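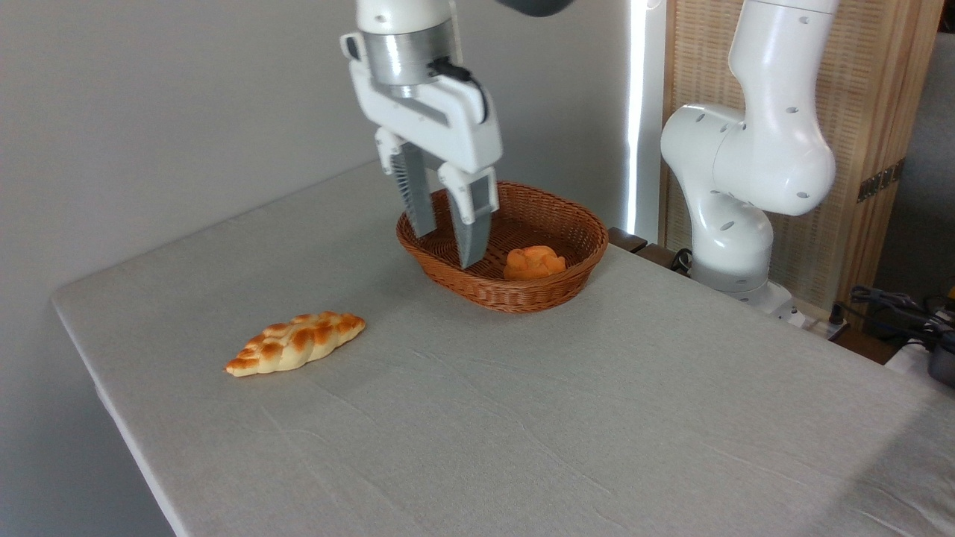
Why does a gripper report a successful grasp when it has picked up nothing?

Most often the controller is judging the grasp by motor current alone. If a fingertip presses on something hard, such as the rim or floor of a container, the current rises the same way it does when the fingers close on an object, and the program moves on to the lift.

Week 5: False grasps and contact faults

The case for this week is the Harju cell at Tindeo, set up to move baked goods between containers and a table. In April the cell logged 367 picks in one shift. The log called every one of them good. When the line lead, Sun-ja Do, checked the trays against the log, 43 of the picks had moved nothing.

Sequence of the fault:
Fingers descend open over the container.
One fingertip touches the wall before full depth.
Current passes the threshold and the grasp flag is set.
The arm lifts at normal speed.

On one cycle a finger caught under the rim and the container was dragged off the table. The arm did not stop, as the flag told it that it was carrying a load. There were no injuries. The operator was outside the guarded area and used the emergency stop.

Changes made:
The grasp flag now needs current and finger width together.
Descent speed near a rim was cut to 65 per cent of the old setting.
Any sideways force during the lift causes a protective stop.

The width check has its own weakness with soft items, which squash to different widths. We will come back to this in the Drekell lab.

Before the tutorial, read the Trillano incident sheet and mark the first point where the program could have caught the fault. Bring a printed copy.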